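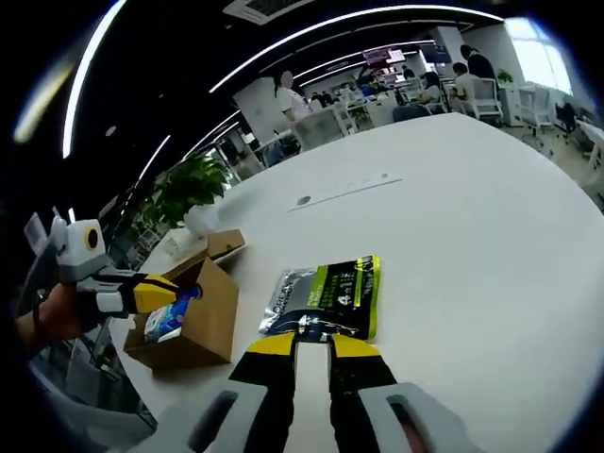 Omley Campus Walking Program
Progress report to the Dunmore Wellness Fund, February
Prepared by Deepika Kulkarni

Participation
Registration closed at noon on the last day of the sign-up period with 1226 people enrolled, counting staff and students. The last program had 1808, but that one ran in the fall and included the Bukside campus, which has its own schedule this year. Staff sign-ups held steady. Most of the drop is among first-year students.

Walkers have logged 3461 sessions so far. A session is 20 minutes or more and is entered by the walker on the program page. Harish Rao checks the entries for duplicates before they go into the total.

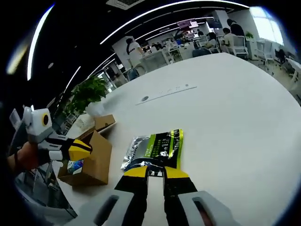 Changes since the last report
The early walk moved from 6:30 to 7:00 a.m. after requests from residence hall staff. Wekesa Khaemba now leads it. The indoor route through the field house was closed for 3 days for floor work and is open again.

Blood pressure checks are still offered after the lunchtime walk. Bindu Suvarna has asked for a second cuff in the large size.

Spending
Printing and route signs are paid in full. The water station rental is billed monthly and is within budget. We have not yet spent the money set aside for reflective vests. Lakshmi Naidu is waiting on a revised quote.

Next period
Mail the midpoint survey to all walkers.
Order the vests and the cuff.
Confirm the closing walk route with campus safety.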